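About Us

Lelum. Small shop, shower heads and shower filters mostly. Also hoses, brackets, washers, the odd bath spout. If it screws onto a half-inch pipe we probably have it or can get it.

Started by Réjean Beaulieu in the back of a plumbing counter. He was selling other people's shower heads all day and taking half of them back. Clogged, dripping at the joint, handle cracked. So he started keeping the good ones on one shelf and sending people there first. The shelf got longer. Then it was a website.

Now there are 3 of us full time plus help in the busy months. Busy starts in October, when everybody remembers their guests are coming and the upstairs bathroom has no pressure.

What we sell

Gatedari hand showers. Our main line. 2 spray settings, that's it, no five-way dial that sticks. Metal hose in the box. Fits standard US shower arms, no adapter needed.

Jukitum filters. Inline type, goes between the arm and the head. Good for chlorine smell. Will not soften your water, please don't buy it for that, we get emails every week. Cartridges sold in packs of 2.

Perić brackets and holders. Screw-in only. We tried suction cups. We don't carry suction cups any more.

Spare parts. Washers, screens, tape, hose gaskets. Cheap and they ship in an envelope. A lot of drips are a flat washer and nothing else, so try that before you order a whole new head from us.

How we pick stuff

Every new model goes up in the shop bathroom and stays there for 40 days. We use it, we leave it on the hard setting, we unscrew it and screw it back on. If it drips at the end we dont list it. Réjean keeps a notebook on all of them, mostly complaints. He'll read you the page if you call and ask.

Labels matter to us too. Every product page has the box text typed out in full: materials, thread size, flow rate, what the cartridge is made of. Small print on a curved box is no fun to read on a phone.

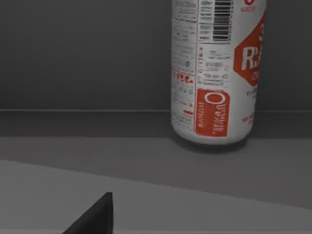
White can with red graphics, small print down the side.

Shipping and returns

Orders in before noon go out same day, unless we're out at a supplier. Tracking comes by email. Check your spam folder first, then write us.

Returns are fine, used or not. Just rinse it out and drain it before it goes in the box. Soggy cardboard falls apart at the post office and then niether of us has a shower head. Filters can come back only if the seal is still on.

Contact

Email is best. Phone works in the mornings, leave a message if it rings out, we're likely packing. Tell us the order number and what the old head looks like, a picture helps a lot. Walk-ins okay but call first, the counter isn't always staffed.

Page last updated 27 August 2026. Prices are on the product pages, not here.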